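Kindthorpe Benchmark Refresh: Progress Report to Terkia
17 May 2019
By Waqas Khattak
4 min read

You asked for a report on where the money went. Most of it went on power supplies, which I will come to.

The grant was to retest the machines in the Kindthorpe public lending pool, so that people borrowing a desktop for video editing or accounting would know which one to ask for. The old scores were taken on whatever drivers happened to be installed, by whoever was nearest. Two identical machines differed by enough to suggest that one of them was a toaster.

We have now run the full suite on 532 machines. Each gets a processor test, a memory test, a disk test and a long render that nobody enjoys. The target in your letter was 800 by the end of the grant, and I still think we'll get there, though I thought that in March too and was further from it than I let on.

Results so far are less dramatic than the sales literature for the newer chips would suggest. In the render test the eight-core machines walk away from everything else. In the accounting package, which uses one core and resents the rest, they finish level with desktops we were about to scrap. We have stopped scrapping those desktops. 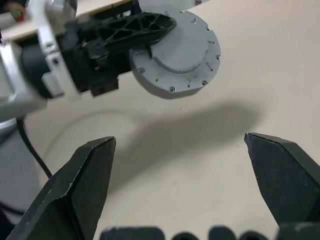

Lucinda Castellanos thinks I am being too kind to the old ones. Her view, sent to me at some length, is that a machine which scores well for ten minutes and then slows to a crawl when the heatsink fills up has not scored well at all, and that the table should show the last run instead of the best. She is right, and I have changed the table. It now looks worse and took me 13 evenings. The earlier figures are kept in a second sheet for anyone who misses them.

Problems, in order of cost:

Power supplies. Over 17 failed under load during the render test. They had been perfectly happy running a spreadsheet and took the change of career badly. The replacements came out of the contingency line, and there is now very little contingency in it.

Memory. A batch of desktops from the Kramer donation had one stick fitted where there should have been two. Adding the second did more for their graphics scores than any setting we tried. I would like to claim this as a research finding, but it is printed in the manual.

Software. Wenik, our scheduling tool, starts the overnight runs and emails me when one stops. It also emails me when one doesn't stop. I have asked for fewer emails and received a confirmation of my request by email.

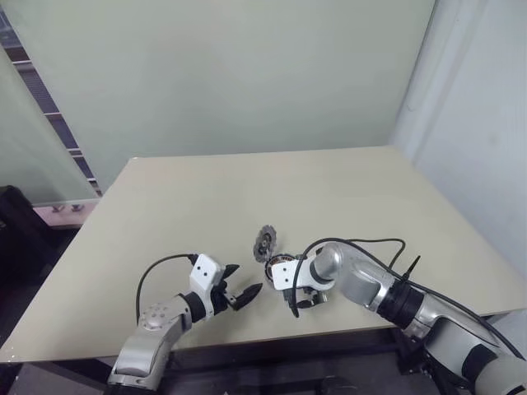 Kindthorpe, spring term.

Next period. We'll finish the remaining desktops first and leave the laptops until last, as they throttle whenever the room gets warm and the room gets warm whenever we test laptops. The borrowing desk will get a one-page version of the table with the chip names taken out and the jobs put in: editing, accounts, homework, games if you must.

I am asking for one change to the budget, moving what is left of the travel line into parts. The travel line was for a conference on performance measurement, and my talk was turned down for running over time.

The revised table and the parts receipts are attached. The receipt with coffee on it is legible if you tilt it.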